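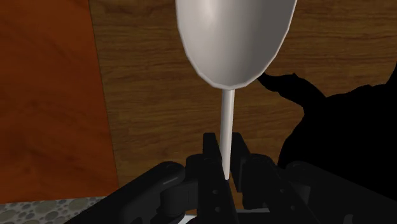
Verre à pied tenu par la tige, en simulation

Apprendre à saisir un verre par téléopération : combien de démos ?

Bonjour à tous ! Je débute et je m'éclate – je guide la pince à la manette dans le simulateur, cuisine virtuelle comprise. J'ai 13 démos du verre pris par le bas de la tige. Est-ce que ça suffit, ou faut-il viser 100 ?
Posté par Zutdale, vendredi 22 janvier 2021

Hamdan
Super projet ! Avec 13 tu verras déjà quelque chose, mais varie la position du verre à chaque essai. Moi j'en ai fait 200 en décembre, dont 9 à jeter parce que j'hésitais trop avant de fermer les doigts. Va lentement, sans t'arrêter – la politique copie aussi tes pauses !

Zilari
100 minimum. Et essaie par le calice aussi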